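Box lid as a sorting tray for tiny stuff: worth it or clutter with walls?
Small Spaces & Storage > Bedrooms

tamuno_k wrote:
My sister swears by using the lid of a shipping box as a "landing tray" for the small junk on her bed and chair. Hair ties, clips, all of it. She says it changed her mornings. I have my doubts. I already own over 60 little containers and every one of them turned into a place where things go to be forgotten. Has anybody kept one of these going past the first two weeks?

plaidchair wrote:
I've had one since May. White lid, low walls, sits on a plaid cloth next to the bed with the Stitch plush and the little pink house. Binder clip on the back corner, two red things in it, hair tie still waiting its turn. Cost me nothing. 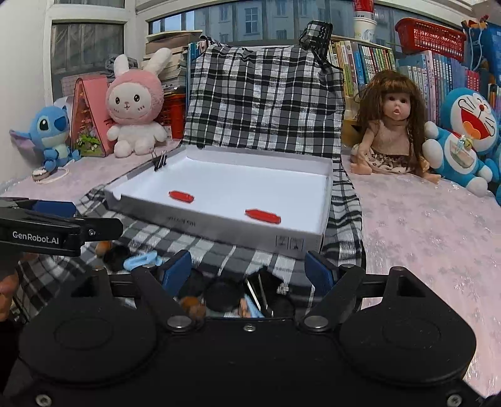
Re: Box lid as a sorting tray

Hauwa Okafor wrote:
Two items in a tray is not a system, it's two items in a tray. Sorry. I'd want to see it with a full purse dumped in.

What is the clip for? If it's holding the corner together, the lid is already on its way out. If it's just parked there, you've started using the wall as a shelf and the rest will follow.

plaidchair wrote:
Parked there. I use it for receipts. The corner is fine.

pornero_flat wrote:
I'm with Hauwa on the corner. Folded card goes soft wherever you keep grabbing it. I went through two lids and then bought the Disport tray, the small one. It's heavier and it doesn't slide on fabric. It also cost money, so take that for what it is.

tamuno_k wrote:
The sliding is what I'd worry about. A light box on loose cloth, on a bed? One knee and it's all on the floor.

plaidchair wrote:
Has it tipped? Once. I picked up three things and moved on with my life.

What I like is the white bottom. Small stuff vanishes on a black and gray plaid. On white I can find it without my glasses. The red ones especially. Anything long and thin, pick it up by both ends and it comes off the floor of the tray easily. Grab at the middle and you chase it into the wall. 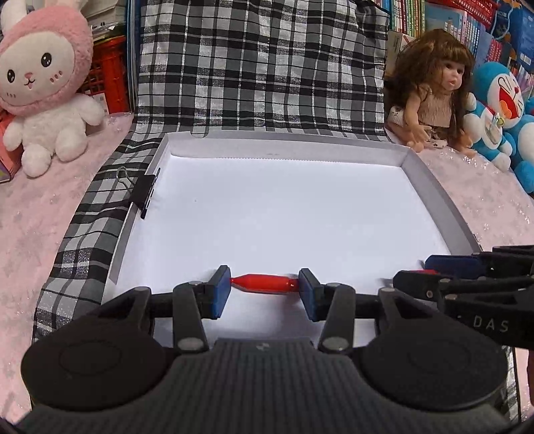
Held by both ends, tray underneath. The rear wall has a gray smudge on it, I know.

Hauwa Okafor wrote:
Okay, the white floor I'll give you. I keep sewing bits on a white dinner plate for the same reason. But then the plate does the job and I can wash it. You can't wash a box lid. That smudge is staying.

bostisent wrote:
You're all arguing about the tray. The tray is whatever. The question is when it gets emptied. I do mine at night before I brush my teeth, takes no time. If there's no emptying it's a drawer without a front.

tamuno_k wrote:
"Empty it at night" is what every one of these threads ends up at, and I have never once done it at night.

bostisent wrote:
Then do it in the morning? I don't know what to tell you.

pornero_flat wrote:
The thread on the old board went to 155 replies and the only thing people agreed on was low walls. Tall sides, you can't get your fingers in. I'd go along with that much.

tamuno_k wrote:
Fine. I have a lid from a pair of boots. I'll put it on the chair and leave the bed out of it. One thing per kind, hair stuff only to start. I still expect to be back here complaining.

Hauwa Okafor wrote:
Put something grippy under it. A piece of shelf liner, cut smaller than the lid so it doesn't show.

plaidchair wrote:
Or don't, and see if it slides first. Mine mostly stays put.

Hauwa Okafor wrote:
"Mostly."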